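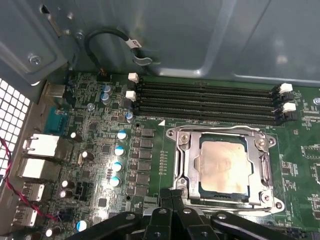

图3 处理器位于压框内，上方四条内存插槽待装。

第3章 处理器、散热器与内存

本章适用于Trulonex台式机的绿色主板版本。如果您手里的主板是别的颜色，请先翻到封面，确认拿的是不是这一本。两本手册的封面几乎一样，这件事我们内部已经讨论过了，讨论的结果是继续几乎一样。

读到这里，机箱侧板应该已经取下，机箱平放，主板朝上，电源线已从墙上拔掉。注意是从墙上拔掉，光按机箱前面的开关不算。如果您跳过了第2章直接来到这里，请回去。第2章很短，讲的主要是螺丝，螺丝会在后面各章反复出现，早点认识没有坏处。

3.1 开工之前

需要准备的东西：

十字螺丝刀一把，刀头不要磨圆的。
导热膏一支。配件盒里那一小支Kuvutham就够用，不必另买大支装，剩下的大半支会在抽屉里躺到您下次搬家。
无绒布一块，异丙醇少许。
小碗或小盒一个，用来放螺丝。
手电筒一支。手机的也行，但请用支架或朋友来拿，别用牙。
防静电腕带一条。没有腕带时，请在每次伸手之前先摸一下机箱未上漆的金属部分。

台面要平，要亮，要没有饮料。我们知道您会把咖啡放在“远一点的地方”，请再远一点。

注意：羊毛毯、化纤地毯和猫都不适合作为本章的工作环境。

3.2 认识您将要碰到的零件

为了让后面的步骤说得短一些，先约定几个叫法。本章所说的上、下、左、右，一律以图3的方向为准。机箱转过来放的话，请在心里把所有方向也转一下，或者干脆把机箱转回去，后一种做法出错较少。

压框：围住处理器的银色金属框，长方形，角上有圆头螺柱，右侧带一套铰接的拉杆。压框的螺柱在出厂时已经拧好，整个第3章没有任何一步要求您去拧它。如果您已经拿着螺丝刀对准了它，请把螺丝刀放下。

处理器：压框里那块方形的东西，顶面是金属盖，周围露出一圈窄窄的深绿色基板。金属盖的颜色偏铜，看上去略有斑驳。它是整台机器里单位面积最贵的零件，也是最容易让人想用手指去按一下的零件，请克制。

三角标记：印在主板上的白色小三角，在压框的左上方附近。它很小，印得也不起眼，看对齐的时候请以您那块主板随附的定位图为准，别凭印象。

内存插槽：压框上方那四条横向排列的黑色长槽。两端的白色小件是卡扣，向外扳为打开，向内合为锁定。

电容：处理器左侧排成一列的四个小圆柱，银色，蓝顶。您不需要对它们做任何事。之所以列在这里，是因为Esquivel服务站的Soledad Benítez坚持要求我们写明：它们不是把手。我们问她为什么要写，她看了我们一会儿，说写上就是了。

电感与供电元件：电容旁边那一列黑色方块。同样不需要操作，同样不是把手。

3.3 检查处理器

如果您的机器出厂时已装好处理器，只需做本节，然后跳到3.5。如果是自行安装，请先读3.4，再回来检查。是的，顺序有点别扭。章节是按出厂配置排的，排完之后才想起还有人喜欢自己动手。

1. 打开手电筒，从斜上方照向压框。从正上方照，金属面会把光原样送还给您的眼睛，什么也看不清。

2. 看处理器的四条边。四边与压框内沿应当平行，高低一致。哪一边翘起，都算没有到位。

3. 对照定位图，核对处理器的方向。处理器是正方形的，正方形有好几种看起来都很像正确的放法，其中只有一种是正确的。

4. 看拉杆。拉杆应当完全压下，并扣在卡钩下面。轻轻用指腹向上推一下，推不动即可。不要为了证明它很牢而继续加力。

5. 看压框周围有没有掉落的螺丝、扎带头、饼屑。有的话用塑料镊子夹走。不要吹。人的呼吸里水分比您想的多。

小心：检查时不要触碰处理器边缘的金色触点。已经碰到的，用无绒布蘸少许异丙醇轻擦，等它干透再继续。等的时候可以读下一节。

3.4 自行安装处理器

1. 确认处理器型号与包装盒底部的兼容清单相符。清单上没有的型号，哪怕插得进去、朋友说能用、论坛里有人装过，也请视为不能用。

2. 把拉杆向下按，再向外侧拨，让它脱开卡钩，然后慢慢抬起。拉杆有弹性，中途松手会自己弹回来，声音不大，但足以让人记住。

3. 翻开压框。压框上如果还有塑料保护盖，先留着，待会儿再说。

4. 用拇指和食指捏住处理器相对的两边，从盒中取出。只碰边缘。

5. 对好方向，水平放下。全程靠处理器自身的重量，不要推，不要晃，更不要“再往下按一点点”。本公司维修部的记录里，以“我只是按了一点点”开头的来信自成一个文件夹。

6. 合上压框，压下拉杆，扣好。压拉杆需要的力气比初次安装的人预期的大，过程中可能听到轻微的吱嘎声，属正常现象。如果声音清脆，请停下，抬起拉杆，回到第3步。

7. 如果第3步留了保护盖，它会在压杆时自行松脱。把它取下收好。日后送修时插座必须盖着它寄回，没有盖子的，Esquivel服务站会向您收一个新盖子的钱。我们认为那个价格偏高，他们认为那个价格合理。

8. 按3.3检查一遍。

注意：处理器一旦从插座上取下，就请立刻放回原装的塑料盒。桌面、手心、衬衣口袋都不能代替。

3.5 清洁与涂导热膏

散热器底面和处理器金属盖之间需要一层导热膏。这一层应当薄而均匀。关于怎样算薄、怎样算均匀、应当点成一粒还是画成一个叉，世上已有的文字远远超过本手册的总厚度，我们不打算加入。请照下面做。

1. 布上蘸少许异丙醇，擦拭金属盖顶面，由外向内。酒要倒在布上，不要倒在主板上。

2. 用布的干净一面再擦一次。金属盖本身的色泽深浅不匀，擦不掉的就不是脏，不必和它较劲。

3. 等顶面完全干燥。

4. 在正中挤一粒导热膏，大小如一颗绿豆。请注意是绿豆，不是黄豆，也不是蚕豆。前一版手册写的是“豆粒大小”，引起了一些来信。

5. 不要用手指抹开。散热器压下去时会替您抹。

小心：导热膏沾到主板上时，先用干布蘸走，再用布角蘸异丙醇擦净。沾到衣服上时，请放弃那件衣服。

3.6 安装内存

我们建议先装内存，再装散热器。散热器装好之后，靠近处理器的插槽仍然可以使用，只是您的手指不再可以。

1. 确认插槽两端的白色卡扣都已打开。没有打开的，用指甲向外轻轻拨开。指甲较短者可以用塑料撬片，不要用螺丝刀。

2. 决定装哪几条。从离处理器最近的一条数起，依次为第一到第四。
装一条内存：放第二条插槽。
装两条内存：放第二和第四条插槽。
装四条内存：全放。
装三条内存：可以开机，性能下降，我们也不会多问。

3. 拿起内存条，只捏两端。找到金手指上的缺口，与插槽里的凸起对上。缺口不在正中，所以方向是唯一的。每年仍有人找到第二种方向，维修费用不在保修之内。

4. 把内存条垂直放入插槽，两端先落进导槽。

5. 用两只拇指同时压住两端的上沿，匀速向下。听到咔嗒声，卡扣随之向内合拢。两端都要合拢。只有一端合拢时，另一端看上去往往也像是合拢了，请凑近看。

6. 重复以上步骤，直到该装的都装完。

注意：压内存时主板会有轻微的弯曲，幅度很小。如果您能从侧面清楚地看到主板弯成弧形，就是压得太偏或太猛了，松手，检查导槽，再来。

注意：没有装内存的插槽，卡扣开着或合着都不影响使用。有些用户喜欢把它们全部合上，图个整齐。我们没有意见，只是下回加内存时请记得打开。

3.7 安装散热器

散热器包装里有一袋螺丝、一块背板和一张折了很多折的图。图是散热器厂家画的，画得很努力。如与本手册有出入，以本手册为准；如与散热器本身有出入，请致电。

1. 撕掉散热器底面的透明保护膜。请现在就撕。请再看一眼，确认已经撕了。这一步在客服电话里占的时间，比本章其他步骤加起来还多。

2. 让风扇线朝向主板上标着CPU_FAN的插针一侧。

3. 把散热器对准主板上的安装孔，垂直放下。放下之后不要左右挪动，也不要提起来看看导热膏抹得匀不匀。看过了就得擦干净重新涂，从3.5再来一遍，而且您会忍不住再看一次。

4. 四颗螺丝先各拧两圈，全部带上丝之后，再按对角顺序轮流拧紧。拧到弹簧压实、螺丝自然停住为止。

5. 接风扇线。插头有防呆槽，只能朝一个方向插。线长有余，请用扎带收好，不要让它垂到扇叶上。垂到扇叶上的线会发出一种很有规律的哒哒声，用户通常描述为“硬盘坏了”。

小心：散热器的鳍片边缘锋利。搬动时请握底座，或戴薄手套。如果手已经划破，请先处理手，再处理电脑。

3.8 合盖前的最后一遍

以下几项请逐条看过，看过一条在旁边打一个勾。电子版用户请在心里打勾。

压框拉杆已扣好。
已装内存的插槽，两端卡扣均已合拢。
散热器螺丝全部拧紧，没有多出来的。
风扇线已接，没有碰到扇叶。
机箱内没有螺丝刀。
小碗里没有剩余的螺丝。如有，请先弄清它从哪里来，再决定要不要假装没看见。

机箱内壁是灰色金属，弯角处较为平滑，掉进去的小螺丝会顺着滑到您看不到的地方。如果怀疑有螺丝掉在里面，请扶稳机箱，慢慢侧倾，听声音。听到滚动声就说明怀疑是对的。通电之前必须取出。

3.9 首次通电

1. 接上显示器、键盘和电源线。侧板可以暂时不装。

2. 按下电源键。

3. 等。更换过内存或处理器后，机器会先做一次内存校准，期间屏幕全黑，风扇时快时慢，有时还会自行重启。整个过程看起来与故障毫无分别。请不要断电，去洗个杯子。

4. 屏幕亮起后，按提示进入设置界面，核对处理器型号和内存总量。内存总量比您装的少，多半有一条没有压到底。关机，拔电，回到3.6第5步。

5. 一切相符，保存退出，关机，拔电，装回侧板。

3.10 如果没有亮

屏幕一直不亮，风扇在转：先看显示器的电源有没有开，再看视频线插得对不对。然后重装内存。只装一条试，放第二条插槽，不行就换一条内存再试。

屏幕显示代码459：主板没有检测到处理器风扇。检查CPU_FAN插头。风扇明明在转却仍然报这个代码的，多半是把线插到了旁边的机箱风扇插针上，那个插针长得一模一样，我们已经向Zernilton的设计部门反映过。

通电后随即断电，反复多次：处理器或供电连接可能不到位。拔电，拆下散热器，按3.3检查处理器，同时确认主板上方的处理器供电线已经插紧。重新安装散热器前，必须清洁并重涂导热膏。

有焦味：立即断电，不要再试。再试一次并不会让味道变好。

什么反应都没有：看墙上的插座。看插座上的开关。看机箱背面的开关。三处都看过了再打电话，接线员Amirul Manurung第一句就会问您这个，而他听得出您有没有真的去看。

3.11 关于退回与补件

自行拆下的处理器、内存和散热器，请分别装袋，不要放进同一个信封。散热器请连同背板一并寄回，只寄上半截的，我们会把下半截的申请单寄给您，来回又是一程。

缺少螺丝、扎带或保护盖，可向Esquivel服务站索取补件袋。补件袋按型号装配，申请时请写明主板颜色。写“绿的”即可，不必写是哪一种绿。

本章修订于8月7日星期三。与前一版相比，更正了豆粒的品种，增补了电容的说明，删去了一幅方向颠倒的插图。手边仍是4月版的用户，请将那幅插图倒过来看。

下一章为硬盘与线缆。开始之前，请先把小碗里的螺丝倒出来，下一章用的是另一种。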